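共用ラウンジ「軽食棚」改善 進捗報告(上半期分の残りを含む)
2021年12月6日 総務課備品係より、Pasaribu館管理部長あて

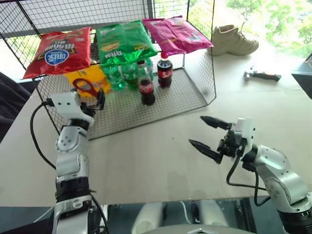 棚など置かずに箱のままでよかったのではないか、とMattes Eichhornさんからは先週も言われた。箱なら倒れないし、欲しい人は勝手に手を突っ込む、棚にすると補充する人間が要る、というのがその主旨である。補充する人間は当係なので、この指摘は耳に痛い。ただ、箱の時代に底のほうから出てきた菓子の賞味期限を思い出していただければ、棚に予算をつけた部長のご判断は間違っていなかったと申し上げたい。

1. 現状

黒いワイヤーメッシュの二段棚を、ラウンジの机に据えた。上段が袋菓子、下段が飲み物という割り振りは6月の打ち合わせで決めたとおりで、いまのところ守られている。上段には赤、緑、ピンクの袋が一列に並び、色だけ見ればなかなか景気がよい。下段には緑色のボトルとコーラのほか、黄色い包みが入っている。

課題も見てのとおりである。袋菓子は棚の奥行きに対して少々立派すぎ、赤い袋は角が手前にはみ出している。ピンクの袋も右にはみ出した。発注時に測ったのは棚の寸法で、袋の寸法は測っていなかった。袋というものは空気が入っているぶん、思ったより場所を取る。

緑の袋は文字がさかさまに置かれている。向きをそろえることは補充手順書の第5項に書いてあり、その手順書を書いたのも、先月の補充をしたのも当係である。第5項は次の版で太字にする。

下段のコーラのうち手前の一本は、中身が一部しか入っていない。共用棚に飲みかけを戻さないという申し合わせは、6月に全員の賛成で成立した。全員が賛成した規則というものは、どうやら全員が自分以外に向けて賛成したものらしい。飲みかけには名前を書いて冷蔵庫へ、という掲示を出し直す。

黄色い包みの前の、赤い輪の持ち手がついたハサミらしきものについても触れておく。備品台帳では、ハサミの定位置は引き出しである。しかし袋菓子のそばにハサミがあるのは理にかなっており、引き出しに戻しても翌日には棚に帰ってくるだろうとの意見が係内で多数を占めた。台帳のほうを直す方向で検討している。

2. 利用状況

6月以降に寄せられた意見は30件。内訳を細かく出すほどのものではないが、多かったのは「甘いものが少ない」と「甘いものばかりである」で、ほぼ釣り合っている。両者を引き合わせれば解決する気もするが、係としては踏み込まないことにした。

棚そのものへの苦情は8件あった。上段の袋が大きくて下段のボトルの頭が見えず、何が入っているのか引き抜くまでわからない、というものが大半である。もっともな話で、緑のボトルは緑の袋の真下に並んでいるから、上から覗いても緑しか見えない。配色については偶然である。

網の底に関しては、机が透けて見えるので掃除の時期がわかりやすい、と好意的な声を一件いただいた。掃除の時期がわかることと掃除がされることの間には、なお開きがある。

3. 支出

棚の購入費と初回の菓子・飲料代は、承認済みの枠に収まった。残額は513円である。繰り越しの可否を経理に問い合わせたところ、繰り越すための書類が二枚あるとのことだった。残額でもう一袋買い、年内に使い切りたい。銘柄は問わないが、小さい袋にする。

仕入れ先は引き続きGurnine商店を使う。Bommontからも見積もりを取ったが、箱単位でしか売らないという。箱に戻ることになるので見送った。Eichhornさんには伝えていない。

4. 今後の予定

・上段の袋を小ぶりなものに切り替える。大袋の在庫がなくなり次第とする。
・下段は背の低いものを手前、高いものを奥にする。
・飲みかけ禁止の掲示を棚の近くに貼る。前回は冷蔵庫に貼ったため、正しく冷蔵庫を使っている人しか読まなかった。
・Cisari分室から、同じ棚を入れたいとの相談が来ている。袋の寸法を先に測るよう助言した。

5. お願い

棚をもう一台、というお願いをするつもりで書き始めたが、上記を読み返すと時期尚早に思える。次の報告までに袋の向きがそろっていれば、改めてご相談申し上げる。それまでの補充費については、今期と同額でお認めいただきたい。書式は別便で回してあるので、ご押印のうえ備品係の棚(軽食棚ではないほう)にお戻しください。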